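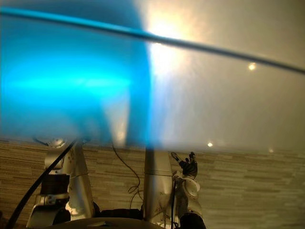
Le linge, la vaisselle, les vis : où en est-on ?

13 février 2018

On me pose la question à peu près à chaque repas de famille depuis que je travaille dans l'automatisation : quand est-ce qu'on aura un robot qui plie le linge ? Je réponds d'habitude « pas tout de suite » et on passe au fromage. J'ai voulu faire une réponse un peu plus complète, que je pourrai envoyer à mon beau-frère.

Je précise d'où je parle. J'ai passé sept ans à installer des bras dans des ateliers, surtout chez des sous-traitants de taille moyenne. Chez Drilleo, où j'étais jusqu'en juillet, on perçait et on vissait des plaques de fixation. Toujours les mêmes plaques, présentées dans le même sens, sur un gabarit que j'avais fait refaire deux fois. Dans ces conditions un bras est excellent. Il tient sa cadence et la qualité ne bouge pas entre le matin et le soir. Mais si un opérateur pose le gabarit de travers, le bras perce à côté, et il continue jusqu'à ce que quelqu'un appuie sur l'arrêt.

À la maison, il n'y a pas de gabarit. Le torchon est en boule sur la chaise, ou derrière, ou il n'est plus là. Un film plastique, un sac, un drap, tout ce qui est souple ou transparent pose le même genre de problème : la forme change dès qu'on y touche, et les capteurs de profondeur voient mal ce qui laisse passer la lumière. Un enfant de quatre ans s'en sort très bien avec un sac plastique. Pour une machine c'est un des pires objets de la cuisine, avec les verres à pied.

J'en ai discuté longuement avec Omar Karaki, un ancien collègue passé depuis chez Prusance, où il s'occupe de préhension. Il est plus optimiste que moi. Selon lui, le matériel est à peu près là : des mains à plusieurs doigts, on sait en fabriquer, elles coûtent cher et tombent en panne, mais elles existent. Ce qui manque, c'est la commande. Une pince à deux mors, on l'ouvre et on la ferme. Une main, il faut décider quoi faire de chaque doigt, à chaque instant, avec très peu d'informations sur le contact. Nous, on sent le tissu glisser avant de l'avoir lâché.

Il m'a donné des chiffres sur un essai interne et m'a autorisé à les reprendre. La tâche : prendre une serviette en vrac dans un bac et la poser à plat sur une table. Sur 377 tentatives, 109 ont été jugées correctes. Une serviette posée à plat, donc, même pas pliée. Le temps moyen par essai réussi était de presque 50 secondes. Je ne trouve pas ça ridicule du tout, j'ai vu bien pire. Mais il faut avoir ce genre de résultat en tête quand on regarde une vidéo de démonstration, surtout si elle est accélérée et qu'on ne montre qu'un seul essai.

Il y a aussi les câbles. C'est un sujet dont on parle peu en dehors du métier et qui m'a pris une part énorme de mes journées. Chaque articulation et chaque doigt motorisé demandent de l'alimentation et des signaux, et tout cela doit suivre le mouvement sans s'accrocher, sans s'user, sans passer devant les capteurs. En atelier on a des gaines, des chemins de câbles, de la place. Sur une machine à deux bras censée travailler entre un évier et une table, je ne sais pas encore comment on fait proprement.

Wing-yan Fung, avec qui j'échange par courriel depuis un salon, voit les choses autrement. Elle pense qu'on se trompe en voulant imiter nos gestes. Le lave-linge ne frotte pas le linge comme on le faisait au lavoir, et personne ne s'en plaint. Pour elle, les prochaines machines utiles à la maison seront des caissons spécialisés, avec une seule fonction. Elle me citait Tindar, qui travaille sur un meuble où l'on accroche les chemises une par une et qui les rend pliées. Je n'ai pas vu le produit tourner. Ma réserve est simple : s'il faut accrocher chaque chemise soi-même, on a déjà fait une bonne partie du travail.

Pour les ateliers je suis plus confiant. Le chargement de machines, la palettisation, le vissage, le contrôle visuel de pièces rigides, ça marche et ça se rentabilise, à condition de préparer le poste. L'ébavurage, ça dépend des pièces. La pose de joints souples et le passage de faisceaux de câbles restent manuels dans toutes les boîtes que j'ai visitées l'an dernier.

Pour la maison, voici ma liste, à relire dans quelques années :

Aspirer le sol : fait, si on ramasse les chaussettes avant.
Tondre une pelouse plate : fait.
Vider un lave-vaisselle : possible en labo, lentement, avec de la casse.
Trier et plier le linge : non.
Changer une housse de couette : non, et je ne connais aucune équipe qui essaie.

J'ai une visite prévue chez Lai au printemps, ils ont une cellule à deux bras pour l'emballage de petites pièces en sachets. Je prendrai des notes sur les temps de cycle et sur le taux de reprise à la main.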